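Barkis Upholstery Cleaner Review: A Lot of Noise for a Coffee Stain

I have never trusted a cleaning gadget that comes with a "before and after" card in the box. The Barkis has two. One shows a beige chair arm going from brown to white, and the other shows a car seat that looks like somebody fixed a radiator on it. My own couch problems are duller than that. Coffee, mostly, plus the gray shine that builds up on any armrest where people put their hands every evening.

The Barkis is a small corded machine with two tanks, a hose, and a brush head. Clean water and soap go out through the brush and dirty water comes back up the hose. I paid full price for it at Narketti in July and used it until the second bottle of soap was gone. Nobody sent me one.

Setup first. The tanks click in without a fight, and the hose wraps around the body and stays there. The soap cap doubles as a measuring cup, with lines so faint that I drew over them with a marker. The cord is short. If your outlet is behind the couch, you will be pulling out the couch.

Upholstered furniture is a funny thing to clean because so much of it is edges. The flat part of a seat is easy and any machine can do it. Armrests, the fronts of cushions, and the gap at the back are where the dirt goes, and those are the spots the brochure skips.
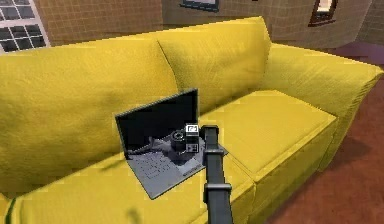

Can you use it on any fabric couch?

Check the tag under the seat cushion before you buy. A W or a WS means water-based cleaners are allowed, and the Barkis is a water-based cleaner. An S or an X means leave it alone. The manual puts this on its second-to-last page, in small print, after four pages on storage.

So, stains. I tested on an old throw pillow first, with coffee that had been sitting for a day. One pass took most of it. A second pass took a little more, and the third did nothing I could see. I then did half of a second pillow with a rag, dish soap, and warm water, and the difference was smaller than I would like after spending this kind of money. The machine left the fabric less soaked. That's a real advantage and I give it credit. The stain itself looked the same on both.

Armrest grime was better. The brush has stiff bristles and the suction is strong for the size, and the water in the dirty tank came up the color of weak tea. I'm a little suspicious of dirty-tank water as proof of anything, though. Rinse a clean towel in a bucket and the bucket won't look great either.

The box claims a couch is ready to sit on in 60 minutes. With the window open and a fan pointed at it, mine was still cool and damp at the seams long after that. I waited until the next morning. If you have company coming at six, don't start this at four.

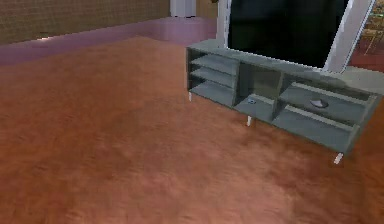 Then there is the noise. It sounds like a shop vac in a closet. You can't watch TV over it, you can't take a call, and the dog left the room both times. Barkis calls it "quiet power," and I'd like to know what they compared it to.

Soap is where they get you. The company wants you to use only its own formula, and a bottle lasts 5 good sessions if you measure carefully. I tried the Wurnside concentrate instead, which costs less and smells less like a dentist's office, and saw no change in the results. It may void the warranty. The wording on that point is vague, and when I wrote to customer service I got a reply telling me how to register my product.

I also borrowed a Duda for a weekend, the older model with the flat nozzle. It has weaker suction and a smaller tank, but the nozzle gets down between the seat and the back, where the round Barkis head just bumps along the top. Why there is no crevice tool in the Barkis box is beyond me. They sell one separately, of course. 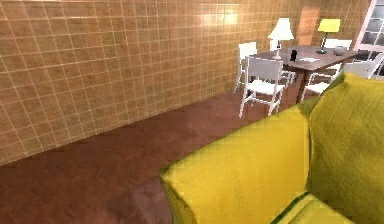

Cleanup after use takes longer than I expected. The dirty tank has a corner your fingers can't reach, and if you leave it overnight it will smell. Hair wraps around the bristles and has to be picked out by hand. The hose needs to be run with plain water and then hung up somewhere to drip, so plan on giving up the shower rod.

Narketti lists 347 reviews for it, nearly all of them glowing, and a good many seem to have been written on the day the box was opened. I would read the ones from people who have had it through a winter.

Would I buy it again? With small kids or a dog that gets on the furniture, probably, on sale. For the odd coffee spill, a rag and some patience will get you most of the way. I'm keeping mine because the return window closed, and because it did a decent job on the car mats.

Good: strong suction, doesn't soak the fabric, tanks are easy to fill
Bad: loud, short cord, no crevice tool, drying time is a fairy tale
Score: 3 out of 5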